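Brumik: Frequently Asked Questions

Last updated Monday, November 5, 2018

We receive many of the same questions by mail and on the open evenings at Mandcombe, so I have collected the answers on one page. I am Gönül Yüksel and I maintain the build notes. Where I write "we", I mean also Jagadeesh Sastry, who makes the mechanical parts, and Sumathi Naidu, who writes the control software.

General

What is Brumik?

Brumik is a robot with two arms which we build in our free time in the shared workshop at Mandcombe. It is meant for light work in a home, such as hanging a key on a hook, moving a cup or opening a drawer. It has no legs and it does not speak. Visitors ask for both.

Is it a kit? Can I buy one?

No, we do not sell it. The drawings, the parts list and the software are free to download, and you may change them as you like. If you publish a changed version, please give it a different name, so that people do not write to us with questions we cannot answer.

What was Trorkel?

Trorkel was our first attempt, with only one arm. It had a belt drive in the shoulder and the belt slipped whenever the arm was stretched out fully. Some of its files are still in the download folder, in the directory marked "old". Please do not mix them with the new ones. The hole pattern of the wrist plate is different by 3 mm, and the two plates look the same until you try to put the screws in.

How much did it cost?

The parts for both arms came to 1,673 dollars. This does not include the laptop, the printer filament we already had, or the parts we broke. The motors are the largest share of it. Our work hours are not counted, and I would prefer not to know them.

Building

Which tools do I need?

A 3D printer, a drill press, a soldering iron, a set of good hex keys and a multimeter. We used the lathe at Mandcombe for the shoulder bushings, but Adaeze Idahosa built a copy of the arm at home without a lathe and she bought the bushings ready-made. Hers have a little more play and it works well enough for cups.

How long does it take?

The first arm took us the whole winter. The second was finished in three weekends, with the drawings corrected and all the jigs already on the shelf. If you have never assembled a geared motor before, plan your time closer to the first number.

Why are the forearms metal and the wrists not?

We tried a printed forearm. It bent a little under load, and the bending changed when the room became warm in the afternoon. Sumathi spent many evenings looking for the mistake in her code. After we changed to metal the mistake went away. The wrist housing is small and stiff, so it did not need the same treatment.

Why are the electronics on the grippers not covered?

A cover exists in the drawings. We take it off during testing because the connectors need to be reached often, and for now it stays mostly in the drawer. If you have children or pets in the house, please print it and use it.

How do I route the cables?

Leave a free loop at each wrist. We first tied the cable tightly along the forearm because it looked cleaner, and the wires inside broke at the bend. Make the loop large enough that the wrist can turn to its limit in both directions without pulling. Then move the arm slowly by hand through all its positions, with the power off, and watch where the loop goes. It must not reach the fingers of the gripper.

My gripper closes but does not hold. What is wrong?

In most cases the set screw on the motor shaft is loose. Tighten it and put a drop of thread locker on it. If the gripper still slips, look at the rubber pads. They become smooth with use, and we replace ours when a plastic cup starts to slide.

Can I use 12 V motors from another project?

You can, but the arm will be slow and the shoulder will become hot. We designed for 24 V. The table of tested motors is in the parts list, and if your motor is not in the table we have not tested it.

Safety

Is it dangerous?

It can pinch a finger quite badly. Put the emergency switch where you can reach it without leaning over the arms, and test it each time before you begin. The speed limit in the software is set low on purpose. Nandini Pai, who looks after the machine safety rules at Mandcombe, asked us to keep one person at the switch during every test, and we do so also when we are tired and want to go home.

Can I leave it running when I am not in the room?

No.

Software and testing

Which computer does it need?

A normal laptop from the last few years is sufficient. Camera images are processed on the laptop and the motor commands go to a small controller board at the base. The setup program is called Joseph, after the street where Sumathi lived when she wrote it. Run Joseph once after you connect the motors, and again each time you change a gripper.

How often must I calibrate?

We calibrate at the start of each session. It takes 20 minutes when everything goes well. In September we tried to skip it for one week, and the left arm missed its targets always to the same side, so we returned to the old habit.

Does it learn by itself?

Not in the way people hope. We move the arms through a task by remote control, the laptop records it, and the software then uses the recordings. For the key task we had to make 21 recordings before the arm could repeat it with any success, and a few of those we later threw away because the operator (me) was in a hurry.

May I come and see it?

Yes, on open evenings. Write first, so that we can tell you whether the arms are assembled. Closed shoes are required in the workshop.

How do I make the hook test at home?

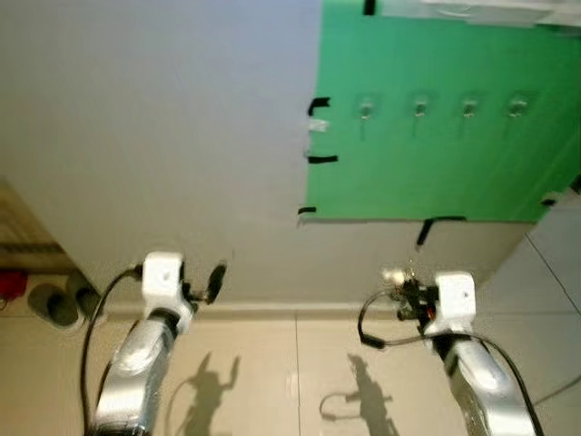
The hook test is the cheapest test in our collection and we recommend it to everyone who has finished the arms. You need a flat upright surface, a colored board and some small adhesive hooks. We work with a bright green board fixed with black tape to a large white panel, and four transparent hooks in one horizontal row on it, with equal spaces between them. The strong color of the board makes its edges easy for the software to find, but the clear hooks are difficult, and if your camera cannot find them at all you should begin with colored ones and change later. Put the base of the robot so that both grippers can reach the row without stretching the elbows fully. Tape is enough to hold the board, and it allows you to move it a few centimeters between sessions, which I advise you to do, or the arms will only know one place on the wall. Check the tape at the corners before you start. For the first days use a light ring of plastic and no real keys. Please write down the position of the board each time, with the date, and send us your notes if you get a different result from ours.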